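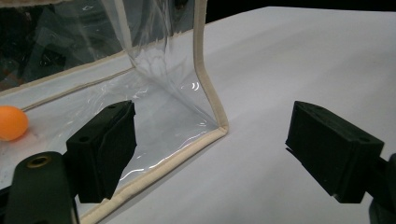

Section 3: Setting up your Petuden sorting corner

You're going to love having a spot for small toys!

1. Wipe the table and let it dry for 10 minutes.
2. Open the clear bag and stand it up.
3. Put one kind of toy in each bag — balls in one, blocks in another. 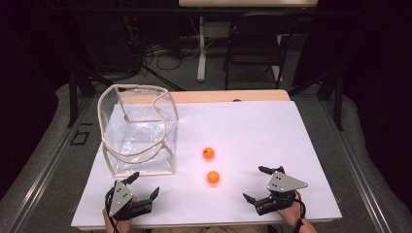 Clear bag and two orange balls, ready to sort

Note: Creases relax in a day or so.

Caution: Keep bags away from heaters and from babies. Never load one past 3 pounds.

4. Add your labels (see Section 4) and start sorting!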